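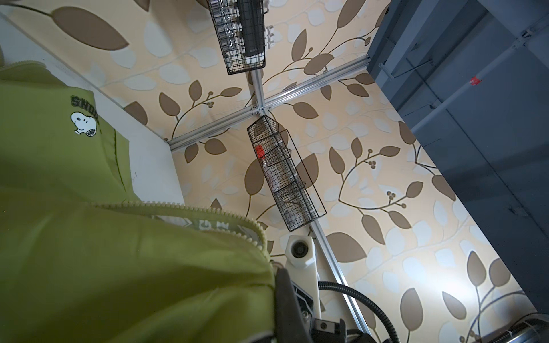 Photo: Tiburcio Montes

Minutes of the survivors' liaison panel, Villalobos inquiry — October meeting, opened 10.30 am

In the chair: Sunil Abeysekara. Minutes taken by Tiburcio Montes. Apologies from the Drirell office.

1. Previous minutes
Agreed with one change. Under item 4, "complaints" should read "complainants".

2. Calls to the helpline
The line has taken 1,051 calls since it opened. Police have asked for first accounts to be passed on within 14 days. The chair said this was being met for adults but not for callers who want a supporter with them. Two more trained call handlers are needed at weekends.

3. Records from the Bramodel homes
The former owners have handed over 2,000 pages. Staff rotas for the early years are still missing — the solicitors have written again. Members asked that no file be shown to a former resident without a support worker present. Agreed.

4. Press
A reporter had gone to a witness's home without warning. The chair has complained to the editor and is waiting for a reply. Members were reminded that people who report a sexual offence have a lifelong right not to be named, and that this covers small details that could identify them. All press calls go to the chair.

5. Counselling
Jomness can offer 100 further sessions. The panel wanted these kept for people giving statements before the new year. One member disagreed and asked for it to be noted.

6. Other business
Travel claims are being paid late. TM to chase.
The meeting room at Drirell has no step-free entrance, so another venue is to be found.

Closed 12.15 pm. Next meeting: date to be sent round by email.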